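Laborbuch Greifen, Dezember

Datensatz Kadrić, zweiter Durchgang. Seit dem Vormittag läuft das Training mit 900 Demonstrationen, 600 davon aus Wohnräumen, der Rest vom Labortisch. Aufgabe wie gehabt: kleine, weiche Teile aufnehmen und in einen Behälter ablegen. Netzbeutel, Papierknäuel, leere Päckchen.

Gestern mit Dragica die Zeitstempel geprüft. Linker und rechter Handgreifer liefen in einigen Sitzungen um 9 Frames auseinander. Ursache war der Start über das alte Skript, das die Uhren nacheinander setzt. Betroffene Sitzungen neu ausgerichtet, zwei verworfen. Das alte Skript liegt jetzt im Ordner Archiv, bitte nicht mehr benutzen.

Beim Durchsehen fällt auf, dass die Öffnungsweite bei weichen Objekten schlecht als Signal für »gegriffen« taugt. Die Finger gehen je nach Füllung verschieden weit zu. Albane schlägt vor, stattdessen die Änderung der Weite über ein kurzes Fenster zu nehmen. Probiere ich mit Fensterlänge 9 und danach noch einmal kürzer.

Beispiel für die schwierige Gruppe ist der orange Netzbeutel, oben zum Knoten gebunden, unten gefüllt. Gefasst wird unter dem Knoten, Ziel ist der runde Eimer mit mintgrünem Rand. 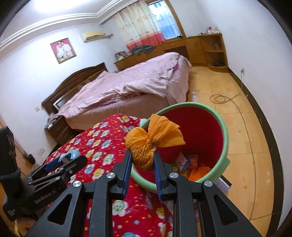 Für die Labels heißt das: Griff am gefüllten Teil und Griff am Netz bekommen getrennte Klassen. Die Trennung von Hand kostet Zeit, Dragica fängt mit den Sitzungen aus Pritton an.

Offen:
Checkpoint um 18 Uhr sichern
Auswertung getrennt nach Wohnraum und Labortisch
Albane fragen, ob Dronar die Ersatzpads schon verschickt hat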